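O hambúrguer de brincar e os suportes que mudaram tudo

Já passava das onze da noite, em novembro, quando dei por mim a discutir sozinha se a alface vai por baixo ou por cima do tomate. Alface de brincar, note-se. Tomate de brincar também. Mas quem já montou um hambúrguer destes sabe que a pergunta se leva muito a sério!

Comecei a juntar comida de faz de conta quando precisei de encher uma cozinha pequena que montei num canto da sala, e desde então a coleção foi crescendo (a gaveta de baixo está inteirinha ocupada, a do meio vai pelo mesmo caminho). Tenho peixes, tenho um bolo às fatias, tenho até um ovo estrelado que é a coisa mais bonita do mundo. Só que o hambúrguer ganha sempre. É o único brinquedo da gaveta que se faz e desfaz e volta a fazer, e nunca fica igual.

O problema era a arrumação. Durante muito tempo as minhas fatias viveram num saco de pano, tudo ao monte, e cada montagem começava com uma escavação. Onde está o queijo? Está colado ao pão. E a outra fatia? No fundo do saco, claro. Experimentei uma caixa com divisórias da Holtis, que custou 13 euros e é ótima para botões, mas as fatias ficavam deitadas umas sobre as outras e para chegar à de baixo tinha de tirar todas. Depois experimentei uma espécie de porta-cartas da Sopacua, já com as peças em pé, e aí percebi que o caminho era esse.

Peças em pé! Parece tão pouca coisa. Uma fatia deitada numa mesa lisa é uma chatice de apanhar, é preciso meter a unha por baixo ou arrastá-la até à borda. Uma fatia em pé pega-se pelos dois lados, com dois dedos, e já está. E vê-se logo o que há: o verde, o vermelho, o laranja, o castanho, cada um no seu lugar.

O conjunto de que gosto mesmo tem um tabuleiro ao centro, de fundo creme e rebordo fino, e de cada lado uma calha transparente comprida. Das calhas saem os suportes, também transparentes, virados para fora. De um lado ficam o queijo, o tomate e o pão, do outro a alface e mais uma peça castanha, e no meio sobra o espaço todo para empilhar. Adoro que o acrílico quase desapareça em cima de uma mesa branca, porque assim a cor fica toda para a comida. E adoro o queijo, que fica aberto em V como um telhadinho virado ao contrário — acho que é a minha parte preferida.

A ordem da montagem dava para outro texto. Eu sou da escola da alface primeiro, com o tomate logo em cima, pela simples razão de que a alface é maior e o folhado aparece a toda a volta, como uma gola. Há quem ponha a carne logo a seguir ao pão, à moda dos hambúrgueres a sério, e eu respeito, mas perde-se a gola.

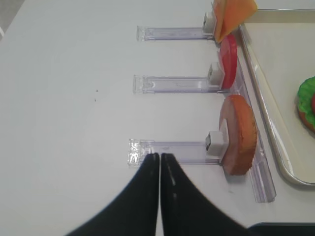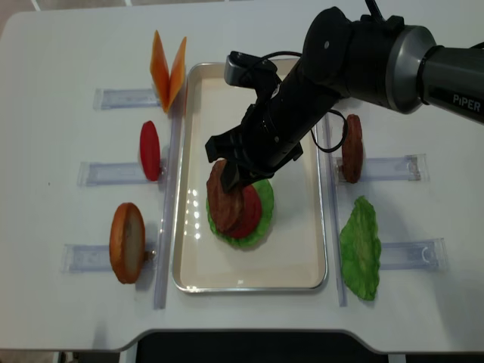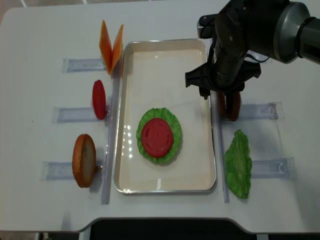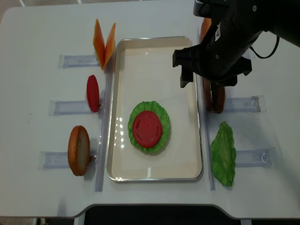

Voltando à ordem, que ainda não acabei: o queijo, para mim, vai sempre encostado à carne. Nisso não cedo. O segundo tomate é opcional e a segunda folha de alface também, embora eu raramente resista a usar tudo o que está à mão. O resultado é uma torre meio torta que dá um gosto enorme a desmontar.

Para quem quiser fazer uma coisa parecida em casa, deixo as minhas notas. A ranhura deve ter uma folguinha em relação à peça, senão a fatia prende e vem o suporte atrás. As peças mais moles pedem um apoio mais baixo, e a alface é a mais teimosa de todas, tomba para onde lhe apetece. Convém deixar uma mão travessa de distância entre suportes se houver mais do que uma pessoa a brincar. O meu primeiro protótipo foi em cartão, com fita-cola, e durou 2 tardes. O segundo está a ser feito com restos de acrílico da Cellside, que vende aparas até 200 gramas por saquinho, e está a ficar lindo, apesar de já ter riscado uma das calhas.

Falta-me decidir o tabuleiro. Andei a ver um da Putodach, muito jeitoso, mas tem o fundo escuro e eu quero mesmo um claro, para o verde saltar. Se alguém souber de um tabuleiro raso, de rebordo fino e fundo creme, diga-me nos comentários, por favor! E digam também de que lado põem o queijo.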